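Sorton Recipe Cards

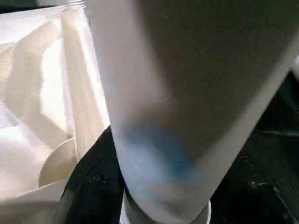 White rim, bottom edge.

Hi! I'm Hertta Kiiskinen and I type up old recipe cards. The set you've just downloaded holds 1,316 of them, all from community cookbooks and kitchen drawers in and near Sorton, and it took me four winters to get it into one tidy file. (Tidy-ish. Wait till you meet the pickles.)

What you get

cards.csv – one row per recipe, with title, ingredients, method, source and my notes
units.csv – what I think a "teacup" or a "knob" comes to in grams
sources.txt – the booklets, listed by town

How I typed them

I kept the spelling as written, so you'll find "choclate" and "rasins" and one very confident "zuccinni". Oven settings are the tricky part. Lots of the Modstead cards only say "a good oven", and I left those blank in the temp column instead of guessing. If a card had two handwritings on it, the later one goes in the notes.

There are nearly 3,000 lines of notes altogether, and I do ramble in them, sorry!

Known problems

The Rantala booklet is missing 10 pages in the middle, right where the breads should be. If you own a copy, please write to me! Cards 4 and up from the Tranetis envelope have no titles, so I named them after the main ingredient. A few cakes are in there twice under different names, and I'm still arguing with myself over the ginger one.

Using it

Cook from it, print it, fix it, share it. A mention is nice. Corrections are nicer – I go through them every October and put out a new version after that.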